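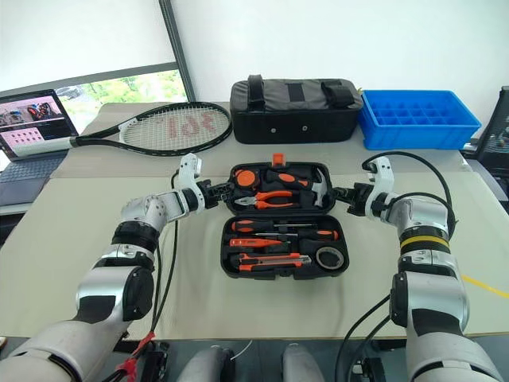 4. Working at the shared bench

Most of what goes wrong with a two-armed bench robot goes wrong before anyone presses Start. The arms do what they are told, promptly and without asking whether you meant it. This section covers the house rules for setting up a task, running it and leaving the station fit for the next person. The toolbox task is used throughout, because it has a bit of everything: a lid with a rim that grippers like to catch, a hammer heavy enough to matter, and a utility knife with a blade, lying along the bottom row of the lower half. If you can set up that one properly, the sponge-sorting task will feel like a holiday.

Read sections 1 to 3 first. If you skipped them, the interlock in section 2 will introduce itself.

4.1 Before you power the arms

1. Put the Hurkton controller in Hold. The light should be steady. A blinking light means it is thinking about something, and you should find out what.

2. Clear the front table surface of anything that isn't part of the task. Coffee is not part of any task in this manual.

3. Look at what is on the raised rear surface. Items may be stored there, sports gear included, provided that nothing overhangs the front edge and nothing can roll. Bags stay zipped. Open compartment trays go toward the back corner, where an elbow is least likely to find them.

4. Check the yellow floor and table tape. Tape that has lifted gets replaced, not pressed down with a thumb and a hopeful look.

5. Trace every cable by eye from the wrist down to the base. A cable that loops above the arm needs enough slack for the full reach and not so much that it can drop over the gripper. Cables that trail below the table must not pass where you intend to stand.

6. Confirm that the operator laptop sits on its own surface and outside the reach of both arms. The arms have no grudge against laptops, but the record suggests otherwise.

Note: Do steps 1 to 6 in that order. Doing step 5 first and then moving the table is a popular way to do step 5 twice.

4.2 Placing the toolbox

1. Set the toolbox in the middle of the table, fully open, with the lid half away from the robot and the tool half toward it.

2. Press down lightly on both halves. If either one rocks, look underneath. It is usually a hex key.

3. Seat every tool in its own molded recess. The tape measure and the roll of electrical tape both have round recesses, and they are not interchangeable, however firmly you push.

4. Fit the utility knife last. Handle it by the grip, with the blade pointing away from you, and keep your other hand out of the box while you do it.

5. Check that the latch on the edge of the lid is not bent inward. A bent latch counts as damage, so swap the box.

CAUTION: An exposed blade is allowed on the table only while the task calls for it. Wear the cut-rated gloves from the drawer. The gloves with the fingertips missing have been through this already and should be thrown away.

CAUTION: Never adjust a tool while a gripper is over or beside the box, even if the arms look idle. An arm that is waiting and an arm that is off look exactly alike. Put the controller in Hold, wait for the steady light, then reach in.

4.3 Running the task

1. Announce that you are starting. Use words. A nod does not carry across a room.

2. Stand where you can see both arms and touch the stop button without leaning. If you can do only one of these, move the button.

3. Start at reduced speed for the first 3 cycles. Watch the finger pads as they come in alongside the lid. They should stop clear of the rim before closing.

4. If a pad touches the rim, stop. Do not nudge the toolbox over to meet the gripper. This will work beautifully for you and for no one after you.

5. Go to normal speed only when all of the slow cycles have run clean. Two clean cycles and one that was "basically fine" is two.

6. Stay at the station. The Starnusico scheduler will happily run a task with no person in the room, and its ability to do so is not permission.

Note: The hammer is the heaviest thing in the box and its weight is nearly all at one end. If a grasp on the handle lets the head swing, log it as a failed grasp, including when the hammer lands somewhere convenient.

4.4 Stopping, and starting again

Any person in the room may stop the arms at any time, for any reason, and does not have to be right. The operator thanks them and resets. Sighing is discouraged.

After a stop:

1. Leave the arms where they are until you have looked at them. The position tells you what happened, and you will want it later.

2. Write down the fault code before clearing it. Code 46 means a joint was pushed past its soft limit. Code 71 means a cable has been pulled and calls for a full repeat of 4.1, step 5.

3. Clear the fault once. If it comes back, the second clearing belongs to the station lead.

4. Restart at reduced speed, as in 4.3, step 3. Yes, again.

4.5 Leaving the station

1. Park both arms and power them down.

2. Retract the knife blade, then close and latch the toolbox.

3. Fill in the log with the task, the faults and anything you moved. The log held 2,621 entries at the last review in July, and a remarkable number of them read "OK." Please aim higher.

4. Return the stop-button key to its hook. Your pocket is not its hook.

Section revised 2026-01-01. For joint limits and reach drawings, see section 5.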